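# About Brornness

Brornness is a small newsletter on content moderation and online speech rules. We read the policy updates that social platforms put out and explain in plain terms what changed.

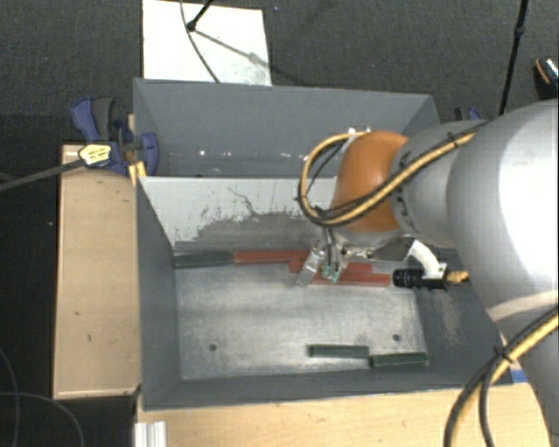

Nelli Eskola started it in May as a mailing list for 63 readers in Arnemton. It now goes to 776. Iresha Karunaratne joined later and edits the appeals column, where readers send in takedown notices and we check them against the written rules.

We keep copies of old policy pages in an archive called Flevum - almost 30 platforms so far. Access is free.

We take no money from platforms or parties. Subscriptions pay for the work.

Corrections go at the top of the next issue.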